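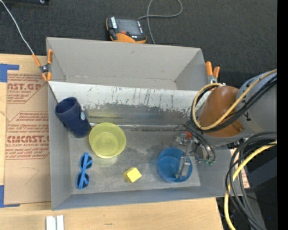

Why Do Cups and Bowls Break?

Drop a clay cup on a stone floor and it will probably break. Drop a plastic one and it will probably bounce. The difference comes from how the tiny parts inside each material hold together.

Clay starts out soft. A potter shapes it, lets it dry, and then bakes it in a very hot oven called a kiln. The heat joins the grains of clay tightly. The finished cup is hard, but it can't bend. When it hits the floor, a small crack starts and runs quickly through the wall.

Plastic is made of long chains, a bit like cooked noodles. When you push on it, the chains can move a little and then go back. That is why many plastic bowls bend before they break.

Glass is hard too, and it cracks like clay does. Some glass is heated and then cooled fast to make it stronger — this is called tempered glass.

Try it yourself: Press a lump of modeling clay with your thumb. Now press a dry cracker. Which one changes shape? Which one snaps?

Word to know
Brittle: hard, but easy to crack or snap.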